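Lurka table

The Lurka table is a type of plain wooden table with a light-colored top, used in homes, schools and small workshops. It takes its name from the village of Lurka, in the valley of the Nostus, where tables of this type were first made for sale. In the neighboring town of Wuisan the same piece is usually called a "day table", and this name is also found in older sale lists.

History

Tables with a pale, uncovered top were common in the farmhouses of the Nostus valley long before they had a special name. They were made by the same joiners who made doors and window frames, mostly in the winter months, when there was less building work. The top was left without paint so that it could be scrubbed with sand and water, while the legs were often painted brown or gray.

In 1932 a joinery in Lurka began to make the table in one fixed form, for the village school and later for customers in Wuisan. The oldest order book which is still kept lists 131 tables, the greater part of them for schoolrooms. The joinery did not give the table a name. The words "Lurka table" appear first in the papers of the furniture dealer Wustley, who bought the tables without finish and sold them by mail.

After the dealer closed, production continued on a smaller scale. Many workshops outside the valley made similar tables, and today the name is used for the type, without regard to the place of making.

Construction

The top of a Lurka table is made of boards which are glued edge to edge. The older tables have wide boards, sometimes only three or four in one top. In later tables the boards are narrower, as wide timber became expensive and narrow boards are also less likely to bend. The boards run along the length of the table, and the grain is turned in opposite directions from one board to the next.

The top rests on a frame, called the apron, which joins the four legs. It is held to the apron by small wooden blocks, commonly known as buttons. One end of each button sits in a groove and can move a little. This is important because a wide wooden top grows in damp weather and shrinks in dry weather. A top which is screwed tightly on all sides may split in the first heated winter.

The legs are square at the upper end and become thinner toward the floor. The original school model had one drawer under the short side. In the model for homes the drawer was moved to the long side, and in the cheapest model it was left out completely.

Material and color

Birch, maple and ash are the woods most often used for the top. Pine was used in the farmhouse tables, but it is soft and takes marks from a pencil or a plate. The lower parts may be of another wood than the top, especially where they are painted.

The light color of the top is the feature by which most people know the table. It is the natural color of the wood, under soap, oil or clear varnish. All three finishes change with time. Varnish and oil become more yellow, oil more quickly than varnish, and a soaped top stays pale but has to be treated again several times in a year. A top which stands near a window can also show a difference between the part in the sun and the part under a cloth or a lamp — this difference becomes weaker when the whole top is left open to daylight for some weeks.

A pale top reflects more light than a dark one, and dark objects are easy to find on it. For this reason it was preferred for sewing, for sorting small parts and for school work in rooms with few windows.
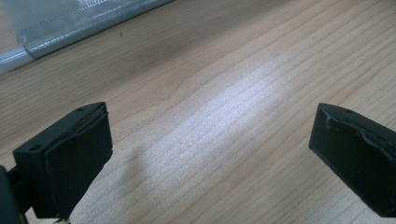 Use

In homes the table stands mostly in the kitchen, where it is used for meals as well as for the preparation of food. In the valley it was the custom to keep one side for dough. This side was scraped after use and was not washed with soap.

In workshops the table serves for light work only. The legs are too thin for heavy planing or for a large vise, and repeated blows loosen the joints between leg and apron. Makers of clocks, shoes and baskets in Wuisan used it together with a loose board, which was laid over the top and replaced when it was worn.

Care and repair

The top is wiped with a damp cloth in the direction of the grain and dried at once. Light rings from cups can often be removed from a soaped top with soap flakes and warm water. On an oiled top, fine sandpaper is used first and new oil is rubbed in afterward. Deep dents in bare wood can be raised with a wet cloth and a warm iron, but this method is not suitable for varnish.

When a glued joint opens, the top is taken off, the old glue is scraped away and the boards are pressed together again. Filling the gap with putty is not recommended, as the putty falls out when the boards move.

See also

Apron (furniture)
Edge joint
Farmhouse table
Soap finish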